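**Ticket: Miranda carrier bags – inner bag sinks, handle pulls out, lids everywhere**
**Raised by:** Evanthia Vasilakis, Vultuven (coffee and takeaway, Zullstead)
**Opened:** 10/27/22
**Status:** open, see bottom

Hi Kukham people, me again. Fiona Lamont asked me to put everything in one ticket instead of ringing every time something falls over, so I'm going to type as I go and you can pick out the bits you need.

**What we ordered**

The Miranda set, which is the white gift-style carrier with the rope handle plus the plain brown bag that sits inside it. We switched to it in July when we stopped using the flat-handled ones. 1,000 of each on the first delivery, and we're still on that same delivery, so whatever is wrong has been wrong since the beginning and we just got busier and noticed it more.

The idea is lovely and customers really like it! Brown bag takes the food or the cups, white bag goes round the outside, and the whole thing looks like a present. I'd like to keep it if we can.

**What's going wrong**

- The brown bag sinks into the white one as soon as it has any weight in it, and the top crumples up so you can't fold it over neatly.
- One end of the rope handle works loose on the white bag. Always one end, never both.
- Lids come off in the bag. I don't know if this is a bag problem or a lid problem, so I'm putting it here and you can tell me off later.

**First go – pack order**

Before this we were all doing it differently. Vlastimil Kadlec was putting the brown bag inside the white one first and filling it there, and I was filling the brown bag on the counter and lowering it in. Spent a morning with both of us doing it his way, then a morning with both of us doing it mine.

His way is quicker. The bag stands up by itself while you fill it, because the white one holds it open, and you've got a hand free. The trouble is the brown one goes in a bit crooked and you don't see it until there's a drink on one side, and then the whole bag leans over like it's had enough.

My way gets it in straight but you have to lift a full brown bag by the rim, and the rim is where it's weakest. I tore two before eleven o'clock. Vlastimil was very polite about it.

So no winner. Left it as his way for now, with the brown bag pushed right down flat at the bottom before anything goes in. That helped a bit with the leaning. Didn't do anything for the crumpled top.

**Second go – the rim**

Fiona rang back and suggested opening the brown bag fully and squaring the bottom corners with your fingers before it goes anywhere near the white one. She also said to turn the rim over once, to make a sort of cuff. I was doubtful about the cuff (more folding, more faff, there's a queue) but I have to say it's a good tip. With the cuff you can pull the brown bag back up by the rim after it has sunk and it doesn't rip.

The cuff makes the brown bag shorter, though. With our tall cups that means the lid is sitting at the same height as the paper and there's nothing left to fold over. For small cups and pastries it's fine.

So: cuff for small orders, no cuff for tall ones. I've written that on a bit of card by the till and so far everyone has ignored it, me included.
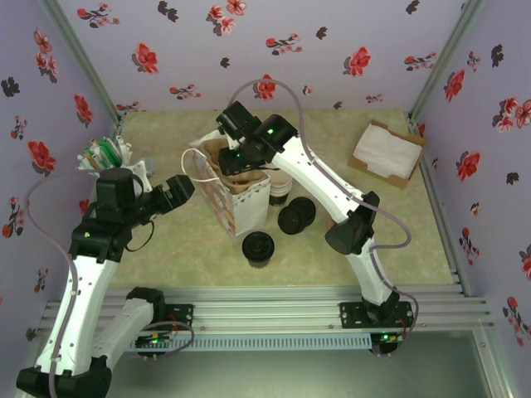

*Attachment 1: brown bag inside the white carrier, top not folded. Cup stack behind, lids and the black cup in front.*

On Attachment 1, it's the top of the brown bag I'd like you to look at. Crumpled open like that, it won't give you a clean edge to fold, and by then you've usually got hold of it by the rim and are trying to persuade it. Fiona, this is what I was trying to explain on the phone when I kept saying "it goes all scrunchy".

You can see the rope handle too, looping out to the left. If you set the bag down without tucking the handles they catch on sleeves and straws and anything else you reach across with. I think this is half the reason the ends come loose, they get tugged sideways all day long. I've started tucking them inside until the order is called. Tarcísio Rocha, who does our mornings, hangs them over the outside and swears it makes no difference. His come loose as well, so I'm claiming that one.

**Third go – the handle**

Took five white bags off the pile, unused, and pulled on the handles by hand. Nothing scientific, just a firm tug straight up and then a firm tug to the side.

Straight up: all fine.
To the side: three of the five had a knot pull through on one end. The other two held however much I yanked at them, and I did yank.

The knots on the ones that failed look smaller to me. Same rope, same holes as far as I can tell, but the knot is mean and tight and slips through when the bag tips. The good ones have a big fat knot. Could this be different people or machines tying them? You'd know better than me.

For now we're re-tying the mean ones when we open a fresh bundle. It takes a few minutes a morning and my thumbs are sore. I don't want to be doing that at Christmas!

**Lids**

Right, the lids. They were coming off in the bag perhaps a couple of times a day, mostly on orders with more than one drink. My first thought was that they were a bad batch. I pressed a load of them on to empty cups at the counter and they clicked down properly, every one I tried.

Then Abelardo Escobar came in for his usual pair of flat whites and stood there watching me pack them, and he said "you're squashing them". And I was! When the brown bag sinks and you pull it back up, the sides drag against the cups and lift the edge of the lid. It's the same problem as the first one wearing a different hat.

What we changed:

- Drinks go in the cardboard tray first, napkins tucked round the cups so they don't slide.
- Tray goes into the brown bag flat. If it won't go flat it's the wrong bag and the drinks get carried separately.
- Press each lid once more, all the way round, after the tray is in.
- Straws and sleeves go down the side at the end, never under the tray.

Lids since then: around two off in a whole week, and one of those was me in a hurry.

**Reply from Kukham (Fiona Lamont), pasted in so it's all together**

> Hi Evanthia, thanks for this, very thorough. The knots shouldn't vary like that, so please keep back the three that slipped and I'll have them collected with your next delivery. On the sinking, the brown bag is a touch narrower than the white one on purpose so that it slides in easily, but it sounds like it's too easy with hot drinks. We do a card base that goes under the brown bag and lifts it up slightly. I'll pop a pack in for you to try. No charge. Could you let me know if the top still crumples with the base in?

**Back to me**

Bases arrived. Tried them straight away, one under each brown bag.

Sinking: much better. The brown bag sits level with the top of the white one and stays there, even with a full tray.

Top: still crumples, but less, and there's enough paper showing to fold it over twice, and a sticker holds it. With the tall cups you get one fold. I can live with one fold.

Handles: obviously no change, we're still re-tying.

One new thing to report. The bases are slippery on the underside, and if you put the bag down on the counter at an angle the whole inside shifts over to one end. Vlastimil put a dab of glue on one and that stopped it, but I'm not gluing bases for a living. Is there a version with a rougher back?

**Still open**

- Knots: three bags kept back in the envelope under the till, waiting for collection.
- Base: rougher back, yes or no, and how much per pack if we order them properly.
- Brown bag: do you make it any taller? Even a couple of fingers' width would sort out the cuff for tall cups.

You can close the lid part. I'm in every day except Sunday, mornings are hopeless for the phone so try after the lunch lot have gone.

Evanthia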